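Monday, December 30, 2019

Retmont has shown a new training method for kitchen robots, called Stinent. The arm learns only in simulation, with plates, a toaster oven and a pink donut.

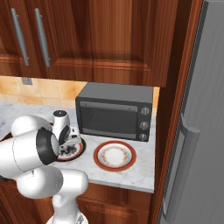
## Fewer trials

Stinent needed 327 practice runs for one task - the older method, Brekon, took almost 1,000.
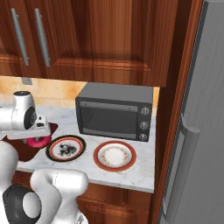

Snežana Halilović said the real test will be a kitchen the arm has not practised in. Such trials began in October.
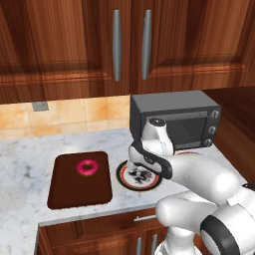

*The simulated arm over a plate at the counter.*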